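Two-armed paper handling added to Jelport training set

May 2, 2018
By Elaheh Bagheri

Print this article
E-mail this article

Jelport has begun recording paper-handling examples on its two-armed bench cells, the company said this week. The new material will go into the training set for its Nosach controller, which until now has been taught only with rigid parts such as caps, trays and short lengths of tube.

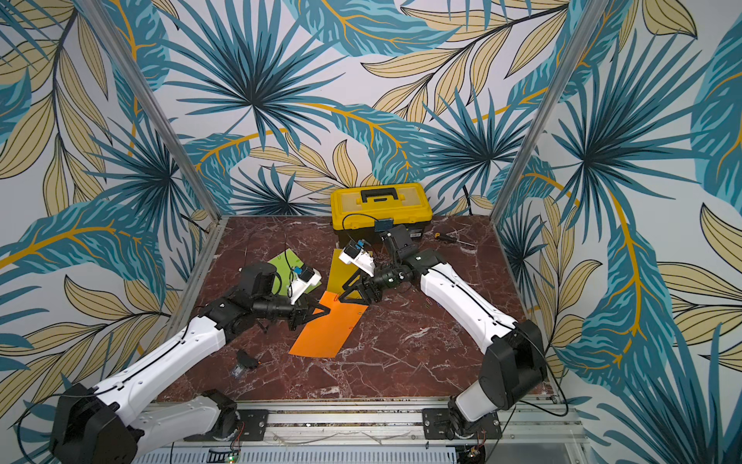 The first block of work produced 2,830 usable recordings. A further 369 were rejected, most of them for gaps in the joint readings or for an operator stopping partway through a task. Each recording holds the wrist camera views, the position of every joint in both arms and the opening of each gripper, all stamped against a single clock.

Operators drive the arms from a separate station. They are given a short written instruction, such as "pick up the orange sheet with both grippers" or "move the green sheet to the left", and are free to choose how to carry it out. Mahsa Safavi, who runs the recording program, said the wording of the instructions was kept loose on purpose.

"If everybody lifts the sheet from the same corner, the controller learns one corner," she said. "We want the awkward approaches in there as well, provided the job gets finished."

Paper is a harder subject than the earlier parts. It lies nearly flat against the work surface, so the fingertips have to come in low and at an angle, and a small error in height either misses the sheet or presses into the table. Once lifted, a sheet bends under its own weight and its far edge moves in ways the joint readings do not show. The two arms must also work close together without touching – a condition the cell software checks continuously and enforces by halting both arms.

Coloured sheets were chosen so that the instructions could refer to them by name. The company also varies the table surface and the wall covering from cell to cell, and leaves ordinary tools within view. Houshang Ghorbani, who looks after the cells, said an earlier controller trained against plain grey walls did poorly when moved to another room.

"It had learned the room," he said. "Patterned walls cost next to nothing and they fixed a good part of that."

A recording session is limited to 174 minutes, including breaks. The arms are returned to a set starting pose between attempts, and the sheets are put back by hand in a different arrangement each time. Camera alignment is checked at the start of each session and again after any contact between the wrists – a loosened bracket spoiled one full afternoon of work in the trial phase.

Labelling is done afterward. Two reviewers mark the moment of first contact, the moment the sheet leaves the table and the moment it is released. Where their marks differ by more than a few frames, a third reviewer decides. Of the accepted recordings, 208 went to a third reviewer, nearly all of them over the point of first contact.

Failed grasps are kept and labelled as failures. Safavi said they are used to train a separate part of the controller that judges whether an attempt is going badly and should be restarted.

The next block, planned for later in May, will cover folding a single sheet once along its length. Cardboard and thin plastic film are to follow. Jelport has not set a date for testing the new controller outside its own building.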